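カテゴリー:短編小説/読み切り

歯車の席

右手を握ると、ガラスの向こうで赤い指が閉じた。

それだけのことなのに、わたしは声を上げてしまった。だって、閉じたのだ。わたしが閉じたいと思った速さで、ほんの少しためらったところまでそっくりに! 教育室の先輩は隣の椅子でみかんをむきながら、「みんな最初はそうなるよ」と言った。

ワーンソープ社のツァントポルト工場に移ってきたのは12月の初めだった。それまでは港のそばの修理屋で、巻き上げ機の減速機を開けては閉め、開けては閉めしていた。歯車なら千回どころではなく触ってきた。その手つきを機械に教えてほしいと言われたとき、てっきり講義か何かをするのだと思って、ノートを二冊も買ったのだ。ところが渡されたのは操縦用の握りがひと組で、ノートはいまだに一冊目の表紙しか汚れていない。

課題は、作業台に寝ている小さな歯車を拾って、円盤の上のピンに挿すこと。修理屋なら見習いが初日の午前中に覚える。わたしは袖をまくって握りを構え、モニターをのぞきこんだ。

寄りすぎて、いったん引いた。もう一度寄った。歯車の縁が左右の黒いパッドのあいだに入ってきて、そこで息を止める。わたしが息を止めたって腕には関係ないのに、止めずにはいられない。ゆっくり握る。歯の山がパッドに食いつくあの感じは指には返ってこないから、目で探すしかない。パッドの端はだいぶ荒れていて、それがまた、使い込んだ軍手みたいで好きになった。

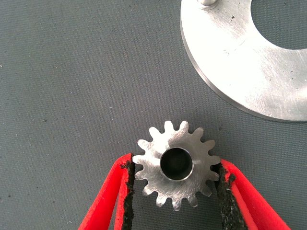 「手本は、うまくいった回だけ残せばいいんですか」

「ずれた位置から直してはめた回も残します。直し方の手本になるので」

先輩はそう答えて、みかんの皮を几帳面に畳んだ。この答えがわたしはとても気に入った。修理屋の親方は、やり直しを見られるのをひどく嫌がる人だったのだ。背中で隠して、こちらが首を伸ばすころにはもう直っている。おかげでわたしは、直し方だけは全部自分で見つけるはめになった。それをここでは、隠さず、ゆっくり、最初から終わりまで見せていいという。

そこからは夢中だった。

一日目に録れた手本は五本。うち一本は、円盤の手前で歯車を落とした回だ。二日目の昼には肩が石になり、三日目に、肘を台につければいいと気づいた(先輩は最初の日に教えてくれたらしいのだけれど、わたしは赤い指に見とれていて聞いていなかった)。四日目、歯車の穴をピンの真上に持っていくとき、自分が必ず少しだけ左に傾けてから起こしていることに気づいた。修理屋で油まみれの軸に挿していたころの癖だ。縁をひっかけて、そこを頼りに立てる。考えたこともなかった。十年も同居していた癖に、画面ごしに初めて挨拶されたような気分だった。

「これ、直したほうがいいですか」とわたしは訊いた。

「どうして」

「変な癖なので」

「挿さるんでしょう」

挿さる。気持ちいいくらいに挿さる。

だから傾けて、起こして、挿した。置き場所を変えて、また挿した。円盤を回して、照明を動かして、歯車を手前に寝かせ、奥に寝かせ、また挿した。飽きるかと思ったのに、これがちっとも飽きない。同じ歯車が同じところにあることは二度とないのだ。夜、下宿で味噌汁の椀を持ち上げるときまで、わたしは両側から水平に、ゆっくり閉じていた。

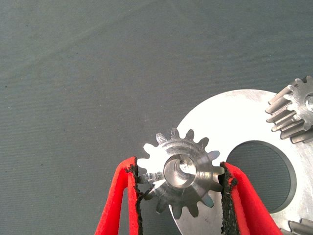

円盤のそばで、赤い指が小さな歯車をくわえている。

手本が800本になった晩、先輩が握りをわたしの手からそっと取りあげて、机の引き出しにしまった。

「じゃあ、見ていようか」

急に手が余ってしまって、わたしは両手を膝の下に敷いた。先輩がキーをひとつ叩く。腕はしばらく動かず、それからふっと降りていった。

速い。最初に思ったのはそれだった。わたしならあそこで一度引くのに、引かない。いや、引いた! ほんの少しだけ、寄りすぎた分を引いた。赤い指が開いて、歯車をまたいで、閉じる。持ち上がる。わたしは膝の下の手をぎゅっと握っていて、痛いことに後から気づいた。

円盤の上まで来て、腕が止まった。位置がずれていた。穴とピンが、歯の半分ほど合っていない。あ、と思った。修理屋のわたしなら舌打ちをする場面だ。モニターの前のわたしは何度もやった場面だ。

腕が、左に傾いた。

ほんの少しだけ傾いて、縁をひっかけて、そこを頼りに、歯車が起きた。

わたしは椅子を蹴って立ちあがり、ガラスに額をぶつけた。先輩が何か言ったけれど聞こえなかった。あれはわたしの癖だ。親方が背中で隠していて、わたしが自分で見つけて、誰にも話したことのないやり方だ。それが赤い指の先で、あんなにきれいに起きあがっている。

「いまの、見ました? 傾けましたよ、いま」

「傾けたね」

「左に!」

「左にね」

二度目は失敗した。歯車はピンの肩に乗って、滑って、灰色のマットに落ちた。腕は何もない指を律儀に円盤まで運んで、何もないものを丁寧に挿した。その仕草までがわたしにそっくりで、涙が出るほど笑った。空っぽの手で最後までやる回なんて録っていないのに、真剣なところがそっくりなのだ。

「落としたあとに拾い直す手本が足りないな」と先輩が言った。

「録ります」

「今日はもう遅いよ」

「五本だけ」

先輩は時計を見て、わたしの額の赤くなったところを見て、それから引き出しを開けた。握りはまだ温かかった。わたしは肘を台につけ、落ちた歯車のところまで腕を降ろしていった。まず、どこに落ちたかをよく見るところから教えようと思った。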